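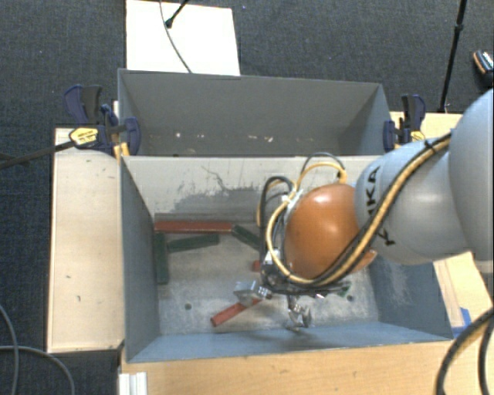

Barby Reading Program
Progress report to the Solanki Fund, second period, ending in September

Summary

The program ran in all the branches listed in the grant agreement. We enrolled 304 adults against a target of 300. Spending is slightly under plan, mostly on travel. One piece of work, the evening class at Vuneveo, started late and is covered below.

Enrollment and attendance

Most new learners came to us through the county job center and through word of mouth. Attendance was steady until the school break, when many parents stopped coming for several weeks. Most of them have returned. We had asked tutors to call anyone who missed two sessions in a row, and the branches that did this consistently lost fewer people. The Barby branch did not have enough tutor hours to keep up with the calls and has asked for help with them next period.

Tutors logged 1,087 hours of one-to-one teaching. Group classes are recorded separately and appear in the attachment.

Vuneveo evening class

The class was planned for the start of the period and opened six weeks late. The room we had been promised was given to another group, and the replacement had no heating controls we could use after 5 p.m. Gianni Zuccaro worked out a new agreement with the building owner, and the class now meets in a ground floor room with its own entrance. It is full. Four people are on the waiting list.

Materials

We replaced the old workbooks at the two larger branches. Learners like the larger type. Tutors have complained that the answer keys do not match the page numbers in units 7 through 9, and the publisher has sent corrected sheets.

Records

Attendance records are being moved to Purnetix. Past records for the smaller branches still have to be entered by hand, and we expect to finish this before the next report.

Budget

Travel is below plan. We ask to move the unspent travel money to tutor hours at Barby. No change to the total is requested. Please confirm in writing so that we can adjust the schedule.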